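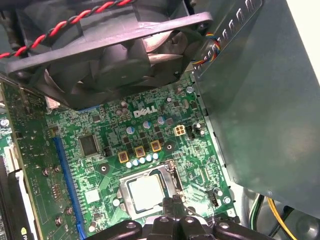
Case fan and green Dell motherboard.

Workshop Tips | Metals & Scrap

Small shops may improve their return on aluminum by sorting it before sale. Remove steel screws and brackets, and keep cast pieces apart from sheet. Zodilcombe accepts clean lots of up to 30 pounds without an appointment. 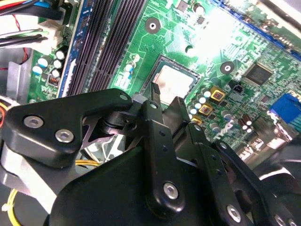
Painted aluminum should be stored separately — most yards grade it lower. Label each bin with the date and weight.

Comments

Chak-lun Chang: Does Zodilcombe take window frames?

Kwan447: They took mine in September, glass removed.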